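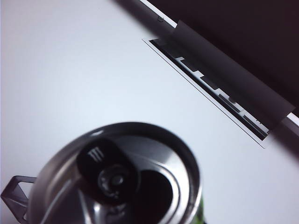

Siwan Hughes asked in her comments on the last report whether the deposit-return trial could still produce usable figures if the second collection point opened late. It can, with one restriction on what may be concluded from the spring data. The restriction is set out under Data quality.

Progress report, Brodon container return trial
Reporting period ending February
Prepared by Oskari Lahtinen for the Stukden program office

Status

The trial is on schedule for collection and behind schedule for analysis. Spending is within the approved budget. No change to the end date is requested.

Scope

The trial measures how many beverage containers sold in the Brodon district come back through staffed counters when a refund is paid at once, compared with refunds credited to a store account. Aluminum cans and clear plastic bottles are included. Glass was removed from the scope at the planning stage and has not been reintroduced. Cartons are refused at the counter and recorded as refusals.

Work completed

The first counter, on the Ung market site, operated through the whole period. Opening hours were extended to 7 p.m. after the evening log showed a steady line of customers at closing. The extension required a change to the staffing agreement, which Higinio Becerra negotiated and which is attached to the financial statement.

The second counter, at Felura, opened five weeks later than planned. The delay had two causes. The landlord required a new floor drain before containers with liquid residue could be stored on the premises, and the electrical inspection was then rebooked by the inspector. Both items are closed.

Counter staff at both sites have been trained on the revised acceptance rules. Under these rules a can is accepted if the deposit mark is legible and the can has not been flattened to the point where the mark is folded. Dents are acceptable. Opening tabs may be present or absent. The earlier rule required an intact rim, and it was dropped because staff applied it inconsistently. Containers rejected under the earlier rule have not been reclassified.

Storage and transport

Cans are bagged by type and weighed before pickup. Bag weight is limited to what one person can lift safely, and bags are tied and tagged at the counter. The hauler collects twice a week from Ung and once a week from Felura. One pickup was missed at Felura during the holiday schedule. The backlog was cleared on the following run without overflow into the customer area.

Residual liquid remains the main handling problem. Energy drinks and sweetened sodas leave a sticky film on the sorting surfaces, and the film attracts insects even in cool weather. Surfaces are now washed at midday as well as at closing. Lụa Thái has asked that the cost of the extra cleaning be shown as a separate line, and this has been done.

Data quality

Counts come from the counter terminals. Weights come from the hauler's scale tickets. The two are reconciled monthly by converting weight to units with a fixed average per can. Agreement at Ung has been satisfactory in every month. At Felura the first month showed a gap that was traced to bags of mixed cans and bottles entered under a single code. The terminal menu was changed so that mixed bags can no longer be closed.

The restriction mentioned at the start applies to site comparison. The two counters were meant to open together so that seasonal effects would cancel. Spring data from Felura can be used to describe Felura. It should not be set against the Ung figures for the same months, when Ung customers were already familiar with the process. Comparison will begin with the summer months.

Customer survey

The survey target was 80 completed forms per site. Ung met the target. Felura did not, owing to the short operating period, and the survey there remains open. Preliminary reading of the Ung forms suggests that immediate payment matters most to customers who bring small quantities. Customers returning full bags more often mentioned parking and waiting time. These are impressions from an uncoded sample and should not be quoted outside the program office.

Analysis

Vinh Thân has finished the data import routine and is working on the return rate model. The model needs sales figures from participating stores. Two stores have not yet supplied theirs. Reminders have been sent, and a simplified template was offered to both. If the figures are not received by the next reporting period, the return rate will be estimated from wholesale deliveries, with a wider margin of error.

Budget

Staffing is slightly over plan because of the longer hours at Ung. Rent is under plan because of the late start at Felura. The floor drain was charged to contingency. The remaining contingency is sufficient for the known risks.

Decisions requested

Approval to move the unspent Felura rent to the cleaning line.
Confirmation that the survey at Felura may stay open until the target is met.

Planned for the next period

Coding of the Ung survey forms, first run of the return rate model, replacement of the label printer at Felura, and a review of the acceptance rules with counter staff from both sites.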